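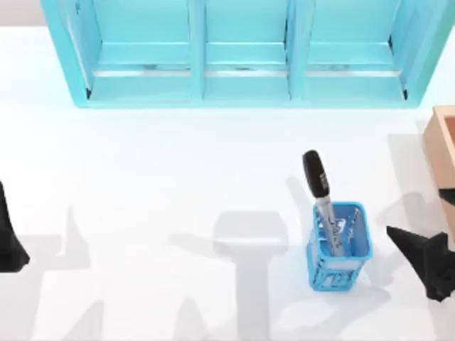 浅绿松石色的三格架子，渲染图

我搬过五次家，每一次搬完，最先收拾好的都是书架，最后收拾好的也是书架。头一天晚上把书胡乱塞进去，心里踏实了，觉得这屋子总算是自己的了；往后的几个月里，又一本一本地抽出来，换位置，再换位置，一直换到下一次搬家为止。我太太笑我，说别人是过日子，你是给书过日子。我想想也对，没什么好辩的。

今天想说的，是家里该不该留一点空着的地方。这话题听上去很小，可是我和朋友们为它争过好几回，有一回从晚饭后一直争到夜里十一点，茶都续了三遍（那天的茶还是我带去的，心疼）。

我的朋友斯塔夫罗斯·泽尔瓦斯是坚定的“填满派”。他家我去过许多次，一进门就是东西：旧唱片、船模、孩子小时候捏的陶碗，还有一本1,519页的词典，厚得可以垫脚，他也确实拿来垫过。他的道理是，东西摆在眼前，人才会记得自己活过。收进箱子里的，等于没有。我听了很受触动，回家就把父亲的几只旧钟都翻出来摆上，结果它们走得各有各的主意，半夜里此起彼伏地响，过了一个星期，我只留下一只，别的又放回去了。

阿纳斯塔西娅·尼古拉伊迪斯的看法正好相反。她住的地方不大，却总有一格架子是空的，连一盆花也不放。我问她留着给谁，她说，留给还没来的东西呀！后来我有一次去做客，随手把帽子搁了上去，她看了一眼，笑笑没说话，我倒自己不好意思，赶紧拿下来了。

这些年我慢慢地偏到她那一边去了，虽然偏得不彻底。年轻的时候总觉得空着就是浪费，房租是按面积交的，哪一寸都该派上用场。日历也是这样，周末要是没有安排，就慌，非得约个人吃饭才行。七月里我病了一场，不重，就是得躺着，什么约都推了。躺到后来，下午三点多钟的光从窗帘边上慢慢移过来，我看着它从墙角走到柜子上，心想，这道光大概年年都来，我竟是头一回看见。

病好以后我清点了一次书架（平时我可不干这种事），超过188本是我买来以后一页也没翻过的。说出来惭愧。我挑了一些送给楼下的邻居马恩成，他是个什么都读的人，收到以后还认真写了张条子，告诉我哪几本值得我要回去。我要回来两本，现在还在读其中一本，读得很慢，因为写得实在好。

我也知道，劝人留空是容易招人烦的。家里有两个孩子的人听了要瞪眼：地上连下脚的地方都没有，你跟我谈留空？这话我完全服气。所以我从来不赞成那种把屋子清得像样板间的做法，也不喜欢有些文章的口气，好像多留一只杯子就是品格上的问题。杯子嘛，客人来了总要喝水的。斯塔夫罗斯那一屋子船模，要是哪天真收起来了，我头一个不答应。

我想要的只是一小块地方，一格架子，或者一个下午，先不替它想好用处。日后放进去什么，到时候再说。我现在书桌左手边的那一格就这样空着，已经空了好一阵子，太太有两次想把针线盒放进去，我都央求她再等等。她答应等到入冬。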